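Section 4: Sorting Your First Stash with Zuto 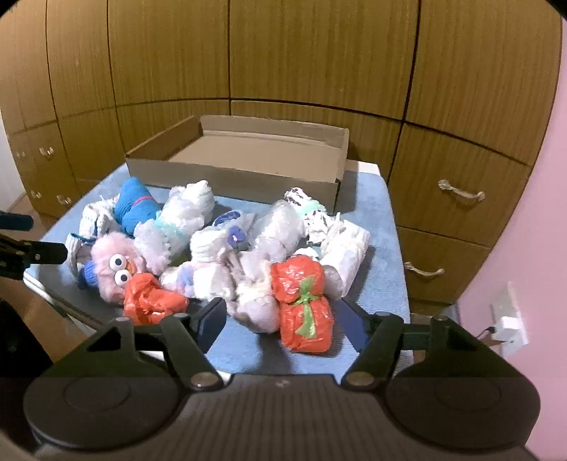
Welcome to the fun part! By now you have Zuto installed and your account set up, so it's time to get all that yarn, all those half-finished hats and every odd bag of stuffing into your craft inventory. Set aside an evening if your stash is anything like mine (it took me until Wednesday to get to the sock yarn).

Adding your first items

1. Open the Stash tab and tap New Group. A group can be a shelf, a bin or a project bag, whatever matches how you store things at home.

2. Type a name of up to 93 characters. Short ones look much nicer on the printed labels!

3. Tap Add Item and pick a type: Yarn, Fabric, Finished Piece, Work in Progress or Supplies.

4. Fill in the color and fiber. Leave the fiber blank if the label is long gone. You can search for blanks later with the Mystery filter, my favorite button in the whole app.

5. Enter the weight in grams. A full skein is often 100, but partial ones are worth putting on a kitchen scale.

6. Tap Save. The item shows up in your group right away.

Note: Works in Progress have an extra field for needle or hook size. Please fill it in! You will be so happy you did when you pick up that sleeve again in March.

Caution: Deleting a group also deletes every item in it. Move the items first with Select All, then Move To.

Importing a list

Already keep a spreadsheet? Wonderful. Save it as a CSV file and choose Import from the Stash menu. Nanna Þorgeirsson, one of our testers, brought in 1845 rows in one go, and only the accented color names needed fixing afterward. Check those under Import Review before you tap Accept.

Printing labels is covered in Section 5.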